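Paper and Packaging Pickup Changes

The city's new recycling contract with Heiskanen took effect on 3/6/21, and it changes a few things for everyone in the Tusau building. Thabiso Mnguni went over the details with the hauler last week. The main points are below.

The shared blue carts in the alley are gone. In their place we have 2 locked bins beside the loading door, one for paper and cardboard and one for cans and bottles. The code is the same as for the bike room. If you don't have it, ask Magdolna Vass on the second floor.

Cardboard has to be flattened. Heiskanen will leave a bin on the curb if boxes are standing up in it, and the return trip costs us $50. We paid that twice under the old contract and would like to avoid it this time.

Glass jars can go in with the lids off. Plastic bags and film can't go in either bin. The grocery store on Drekeveck Street still takes them at the front entrance.

Pickup is every other week, early in the morning. Nandi Maluleke has posted the schedule through September in the mail room and has some 30 printed copies for anyone who wants one at home.

Small trash at your desk

Wrappers, used tissues and coated cartons are still regular trash. Please keep a liner in your wastebasket and tie it off before you take it down - the chute jams when loose items go in. Clean paper should be kept out of the basket and carried to the paper bin.
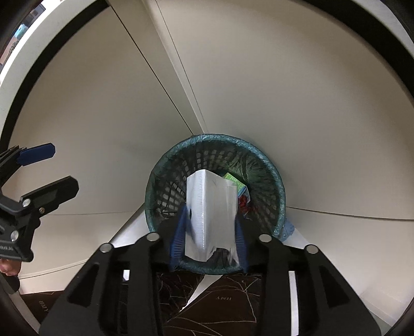 Batteries and Electronics

These are not part of the new contract. Mandla Dlamini keeps a box for household batteries in the office and takes it to the county drop-off when it fills up. Old phones and chargers can go in the same box. Larger items need an appointment with the county.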